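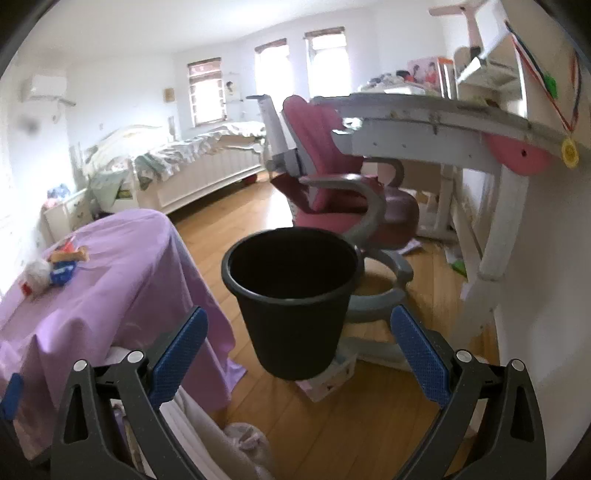

Trastar steam mop, four months in. Been meaning to write this up for ages so apologies if it's a bit all over the place.

Bought it in the Bergeron sale after our old one died halfway through the landing. It was the mid-range model, the one with the clip-on tank. Upstairs is all wooden planks, downstairs tile and one awful bit of lino by the back door.

Setup took no time. Handle clicks in, pole clicks in, tank goes on the back. The leaflet is useless, tiny print and the drawing shows a different tank. Ignore it.

Heats up fast. Kettle on, mop on, mop wins. You get three steam settings and I only ever use the lowest on wood. Check your floor is sealed first!! Normand Chan next door did his unsealed pine on full and it's gone cloudy in patches, he's still cross about it.

Cleaning is good on tile. Dried-on porridge, muddy paws, the sticky ring where the squash lives — all gone in a couple of passes. Grout came up a shade lighter than I remembered. On the bedroom planks it's fine, not amazing. Leaves faint streaks when the sun comes in low, so I go over it with a dry cloth after. Lino, no chance. Think that's just the lino.

Bad bits. The cord. Far too short, I have to swap sockets to do one bedroom and then again for the hall. Tank is small too, does one big room and then you're back at the tap. And the head won't lie flat enough to get under the bed, so I still end up on my knees with a cloth for that.

Pads wash well at 40, no softener. Mine have gone a bit grey but still grip. Spares are pricey from Trastar, the Plovden ones fit if you stretch the elastic a bit. Got a pack in December and they've been teh same quality as far as I can tell.

One fault so far. Trigger started sticking around week six. Emailed support and got a reply from a Keegan Zacharias the next morning, new handle turned up without any fuss. Didn't even want the old one back. Fair play.

Noise is a low hiss, dog doesn't mind it. Weight ok on the flat, heavy up the stairs with a full tank so fill it at the top.

Would I buy again, yes in a sale. Not at full price with that cord. If your house is mostly carpet don't bother, the carpet glider thing is rubbish and mine is definately staying in the cupboard.

Four stars. Would be four and a half with another metre of cable.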